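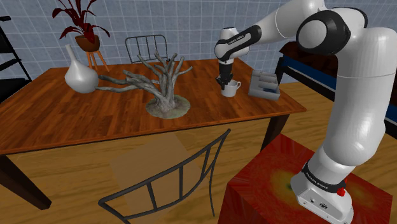
I finally finished the bread spreadsheet! Eight months of sourdough, every loaf logged, and last night I sat down with a pot of tea and read through the whole thing from the top. It was so much more fun than I thought it would be.

Some background if you're new. I started baking in August with a starter I got from the bakery on Cendby Street (they'll hand you a spoonful in a paper cup if you ask before the lunch rush). For the first few weeks I followed the recipe taped to the cup lid and got bricks. Tasty bricks, great for soup, but bricks. So I started writing things down - flour, water, kitchen temperature, how long the dough sat, whether I got distracted and forgot it.

The biggest surprise was the flour. I'd been using plain supermarket bread flour and feeling fine about it, then I picked up a bag of Prindach whole wheat at the co-op and swapped in 100 grams. Same everything else. The dough smelled like warm hay and rose like crazy, and I had to move it to the soup pot because the bowl couldn't hold it. I've put it in nearly every loaf since.

My regular loaf right now:

- 386 grams bread flour
- 100 grams Prindach whole wheat
- 350 grams water, a bit warmer than my hand
- 90 grams starter, fed that morning
- 10 grams salt

Mix everything but the salt, leave it alone for half an hour, then squish the salt in with wet fingers. Fold it four times over the next two hours. After that I let it sit until it jiggles when I nudge the bowl, shape it, and put it in the fridge overnight. It goes into a screaming hot Dutch oven in the morning, lid on for 20 minutes, lid off for 25 or until it's darker than you think it should be.

Please go darker! I pulled my loaves way too early all fall and the crust went leathery by dinner. The notes from back then are a little embarrassing, just "chewy??" over and over.

The other thing that jumped out of the spreadsheet is how much the fridge helps. The loaves that went straight from shaping to oven were fine, but I gave almost all of my favorites a long cold night. They score cleaner too - the blade glides instead of dragging - and you get that nice ear along the top.

Things that made no difference at all, at least in my kitchen: filtered water, the fancy banneton versus a colander with a dish towel in it, and stirring the starter with a wooden spoon. I was so sure about the spoon.

Next up is rye. I have a recipe for a big 800 gram loaf with caraway and a little molasses, and my neighbor across the hall has already claimed half. I'm also dying to try crackers with the leftover starter, maybe with sesame, maybe with that sharp cheddar I keep buying and eating before it gets near a recipe. If you bake with rye a lot, leave me a comment about the stickiness, because I've read five different opinions and they all contradict each other.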